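12/21/20

Chalking resin, run 4, and some grumbling

Back on the weathering strips after a gap. Jurkus want an answer on whether their additive does anything for white polypropylene left outdoors, and I have promised them one in April, which I now regret. My feeling going in was that it does very little. My feeling tonight is the same, with slightly more paper behind it.

For anyone picking this up cold: chalking is the white powder that comes off old outdoor plastic on your hand or your trousers. The sun breaks up the surface, the pigment loses its grip, and it rubs away. The sales sheet says the additive "arrests" this. I don't like that word. You can slow chalking down. I have never seen anything arrest it.

Strips came out of the cabinet this morning at 700 hours. Untreated set and treated set, same molding batch, same thickness, racked on alternate pegs so they can't blame the lamp. The lamp is old and it drifts. I logged the drift and will put it in, though I know someone will say the whole run is spoiled by it. It isn't, both sets had the same lamp.

Tape test first. Clear tape pressed down with the roller, lifted, stuck on black card. Treated strips gave a fainter mark than untreated. I could see that without the meter, which ought to please me, but I have seen fainter marks come from a strip that somebody had wiped with a sleeve. Did anybody wipe them? The rack was moved last week to get at the drain and there are no notes from that day. If you moved it, write it down, even now.

Bend test next. No difference I would put my name to. A few from each set went white at the fold, and one untreated strip snapped clean, but it had a flow line right across the bend and I would have bet on it snapping when it was new. Marked it as doubtful. I did not throw it out, because that is how you end up with lovely graphs.

Gloss: treated higher. Gloss is also the number that the customer cares about least, unless the customer is a marketing department.

So at 700 hours we have a chalking result that leans their way, a bend result that leans nowhere, and gloss. The sheet from Jurkus quotes cabinet hours and turns them straight into years outdoors. I would like to know whose outdoors. An hour under that lamp has no rain in it, no bird mess, no frost, no kid dragging the thing over gravel. Van Wyk published a conversion factor in their handbook and everybody copies it, us included, and I have never found where it came from. I went through our copy again at lunch. There's a table, the table cites an earlier edition, and we don't have the earlier edition. I have asked Lornolley if it is in their library. Not holding my breath.

What I would trust more is the roof rack at Mutia. Those strips went up in April and have had actual weather. The trouble is that the roof is in the shade of the water tank for a good part of the afternoon, which I only noticed when I went up to photograph them. Half the rack is getting a different summer from the other half. I have sketched the shadow line in the back of this book. Whoever goes up next, please check it against a clear day and do not move the rack to be helpful.

Cut one treated strip and one untreated strip on the slow saw and looked at the edges. The damaged skin is thin in both. Couldn't get a decent depth on either, the blade smears it. Would need to freeze them and break them, and the freezer is full of the adhesive people's samples again. Have left a note on the lid. It is the second note on the lid.

Also weighed the two sets. Balance reads low when the door behind it is open, which we all know, and which did not stop me taking the first set with the door open. Did them again with it shut. Loss is tiny on both and sits inside the scatter. No claim.

Looked at the joints question too, because the phone call with Jurkus wandered onto furniture. They think yellowing at a seam on a white chair is sun damage and so within the scope of the additive. I am not convinced. Yellow at a seam could be old release agent, or dirt that has worked into the line, or glue if it is a glued part, or scorched resin from the molding itself. Sun would be my last guess where the yellow sits only on the join and the open surface next to it is still white. You would expect the sun to be less tidy about it. The cheap check is to wipe the seam with solvent, then scrape it, then cut it, and stop when you have your answer. A photo won't settle it either way.

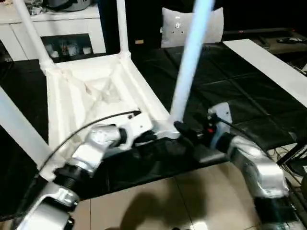

White plastic chair, underside. Slight yellowing at the seams on the upper leg sockets.

Told them all that on the phone and got a silence. I suspect the furniture claim is already printed somewhere.

Their control data arrived this afternoon, finally. File has 341 rows and no column for which strip came from which batch, so I can't tell whether the good numbers are spread through the lot or all come from one lucky molding. Have asked for the batch column. If they say it was never recorded, I will treat the file as decoration.

One thing in their favor, to be fair to them. The black cards from the tape test do show a difference, and it is the same way round on every pair, doubtful sleeve or no doubtful sleeve. If the next pull shows it again, with nobody touching the rack in between, I will say in the report that chalking is reduced under the lamp. I will not say years. I will not say arrests.

To do:
Relabel the pegs, the ink is going (under a lamp, who would have guessed)
Second tape test by someone other than me, with the labels covered
Clear a shelf in the freezer
Chase Lornolley for the handbook
Batch column
New roller for the tape, the old one has a flat spot and presses unevenly. Check whether that affects today's cards before quoting them to anyone

Cabinet restarted with both sets back on their own pegs. Lamp reading at restart is on the clipboard. Please leave the door alone.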